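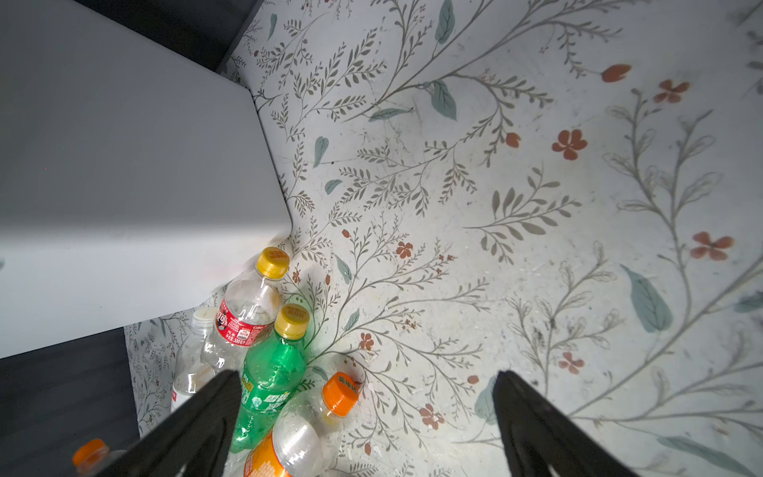 4.2 How long players stay with a mobile game

We had expected, going in, that most people who gave up on Kerside would do so in the first few minutes, while the tutorial was still teaching them to steer their little boats. The play logs told a gentler story. Of the 2,358 players who agreed to share their data, 1,494 finished the tutorial and went on to at least one race against another person, and it was after those early races that many of them drifted away (Figure 3).

Figure 3. Players still active after each of the first ten races, by matching method.

To understand why, we went back to the 387 players who had also filled in our survey, and we are grateful for how much they were willing to write. A good number said they had enjoyed losing a close race more than winning an easy one - a feeling that Amissah and Paquette also describe in their earlier study of puzzle games. What bothered them was being matched, again and again, with someone far above their level.

The matching tool built by Covness lets a designer set the widest gap in rating allowed between two opponents. We left it at 700 points for the first group and narrowed it for the second, knowing that the second group would wait longer for a race. Players did notice the wait, and some grumbled about it, but they came back the next day more often than the first group did. We return to the question of waiting times in Section 5.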